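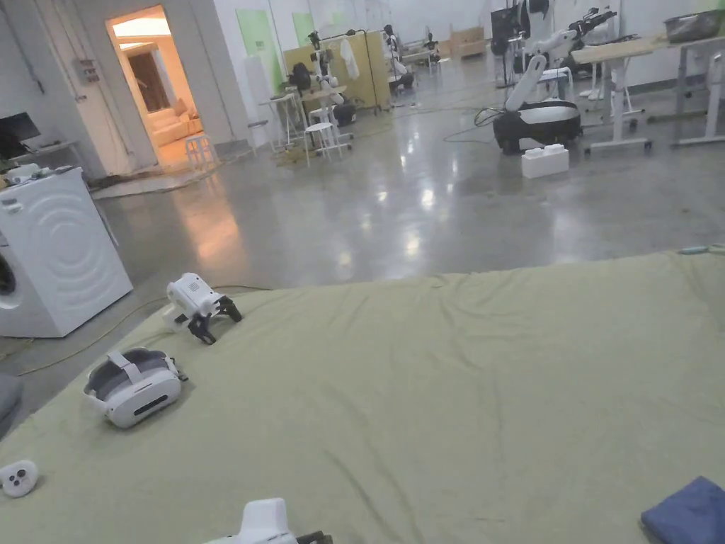
Sastdale Community Hall Users Group – Noticeboard

Topic: Hall floor – seal it again or put down carpet tiles?

ulla_solheim
The hall floor is due for a decision before winter. Right now we have bare polished concrete and the sealer is wearing near the kitchen door. The options are another coat, or carpet tiles over the lot. Kerus Flooring came through on Wednesday and said either is doable. I'm leaning towards tiles because of the noise. You can't hear the person across from you at the monthly lunch.

ynyr
Please don't carpet it. Table tennis runs 11 months of the year and carpet is useless for that. You also can't mop soup out of it.

RaissaT
The playgroup would vote for carpet. The kids are on the floor for an hour and it's freezing by May. We bring rugs but they slide.

ynyr
Put a rubber underlay under the rugs. Cheaper than redoing the whole hall.

RaissaT
We tried that. It sticks to itself when you roll it up, and there are two of us packing up with toddlers hanging off our legs.

muzeyyen_t
What did the quote come to? Hard to have an opinion without a number.

ulla_solheim
$2000 for the reseal. They haven't priced the tiles yet. We'd need 53 boxes, plus adhesive, plus someone to trim the doors.

muzeyyen_t
Then reseal it and spend what's left over on sound panels for the ceiling. My sister's hall at Dursun did that and the echo dropped a lot. Concrete is easy to look after if people stop dragging the trestles.
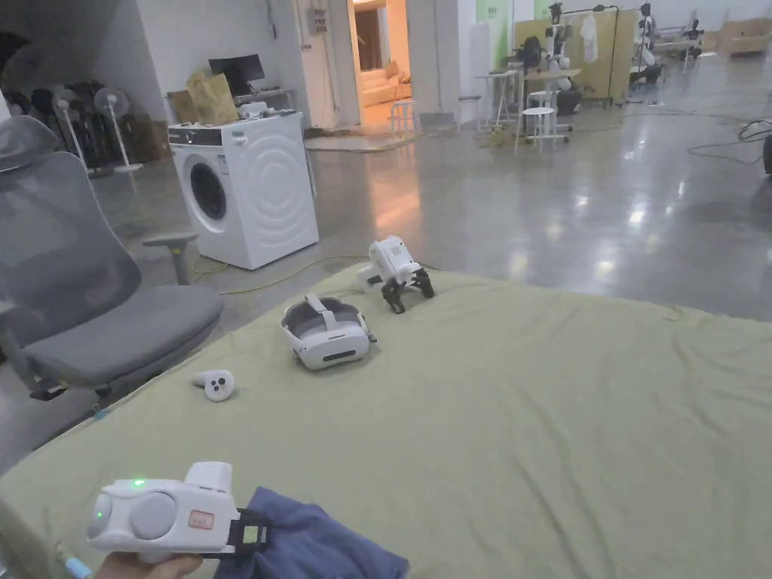
Elif Naz D.
Cold floors are a separate problem from noise and I'd deal with them separately. Our stretch class has had the same trouble for years and we never asked for carpet. What works is one big mat you can fold and put away. A pale olive green one like the one under the headset would suit the playgroup, big enough for everyone and no gaps between pieces for little feet to find. Mine is darker and shows every bit of lint, so I'd go pale. It goes in the cupboard beside the urn.

RaissaT
That could work. Does it stay put on the polished part?

Elif Naz D.
Mostly. It creeps a bit if the kids run on to it. A strip of grip tape at each end fixes that.

ynyr
Agree with Elif Naz. Happy to put $100 from the table tennis tin towards a mat if it keeps the carpet out.

ulla_solheim
I still think the lunch crowd is being overlooked. Ceiling panels are fine but someone has to get up there and clean them. I'll ask Kerus for a tile price anyway so we can compare.

muzeyyen_t
Fair enough. Ask them how long the hall would be shut for each job too. Last time the sealer stank for days and we had to hold the quiz in the Parkero room.

ulla_solheim
Will do. I'll post both prices when I have them.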